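Caring for a white tabletop

White tables show everything, and most of the damage comes from cleaning them the wrong way. A soft cloth, warm water and a drop of dish soap will deal with nearly all of it.

Daily wipe

Wring the cloth until it stops dripping. Wipe in one direction, rinse the cloth and go over it again with plain water. Soap left behind dries to a dull film that picks up fingerprints. Finish with a dry tea towel.

Tea, coffee and curry

Mix two spoons of baking soda with enough water to make a paste. Spread it over the mark, leave it for 10 minutes and lift it off with a damp cloth. Don't scrub. Turmeric may need a second go, and it fades further if the table gets some sun. Test any paste or spray on the underside first, whatever colour the top is.

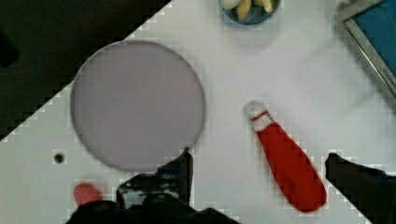 A plain gray disc on a smooth white tabletop.

Grey scuffs

Stoneware with an unglazed foot leaves grey lines when it's dragged. Lift plates instead of sliding them, or stick felt dots underneath anything that lives on the table. A melamine sponge takes most scuffs off but dulls a gloss finish, so keep the pressure light and stop once the line has gone.

Ink and crayon

Rubbing alcohol on a cotton ball, dabbed from the outside in. Rinse straight after. Keep it away from painted or varnished tops.

What to skip

Bleach yellows some finishes over time. Steel wool, powdered cleanser and the green side of the sponge all scratch. Furniture polish goes streaky on white and is a nuisance to get off.

Next in this section: cleaning chair feet and floor glides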